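Sirnholm S2 Tray Sorting Cell

Print this page | E-mail this page

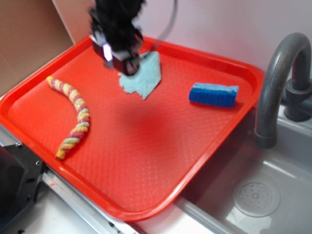
S2 gripper over a red tray with a rope toy, a light blue cloth and a blue sponge.

The Sirnholm S2 is a counter-mounted picking cell for mixed small goods. It is supplied by Jodik to returns rooms, kennels and cleaning-supply depots where soft items arrive unsorted and have to be separated by hand before washing, repacking or disposal. The cell takes one tray at a time and places each item in an assigned bin.

Operation
An operator sets a loaded tray on the counter and presses Start. The gripper picks from above. Items do not need to be lined up or turned, but they must lie in a single layer. If a pick fails 2 times, the cell stops, the lamp turns amber and the item is left for the operator. Fabric with loose threads accounts for most of these stops. Hard items over the weight limit are refused before lifting.

Effect on staffing
At the Fatex returns room, the sorting bench was a full-shift station. With the S2 in place, the same person loads trays, clears stops and does the inspection work that used to be left until the end of the day. Fatex logged 1,877 items in the first week of use. Bench rotation was dropped and the station is now assigned by skill level, so supervisors should plan for a new job description and a change in break coverage. Operators there asked for the stop lamp to be moved to eye level, and this is standard on all units shipped from May.

The S2 does not inspect. Stained, torn or wrongly labeled items are sorted by type only. Sites that depend on a sorter's judgment for quality control need to keep that step and give it its own time.

Training
Operator training takes 120 minutes on site and covers loading, clearing a stop, cleaning the fingertips and safe restart. Bin assignments can be changed from the panel by anyone with a supervisor code. No programming is required. Refresher sessions are sold separately.

Specifications
Mounting: counter or bench, fixed
Input: single tray, single layer
Gripper: electric, replaceable fingertips
Stop lamp: eye level, amber
Cell weight: 76 lb without tray
Supply: standard wall outlet

Ordering
Order through Jodik or a regional dealer. Fingertips are wear parts and are not covered by the warranty. Installation is quoted after a site visit.

Page updated 4/13/25

Related items
Sirnholm S2 replacement fingertips
Sirnholm bin rack, wall-mounted
Belhaj counter rail kit
Belhaj stop lamp extension

Print | E-mail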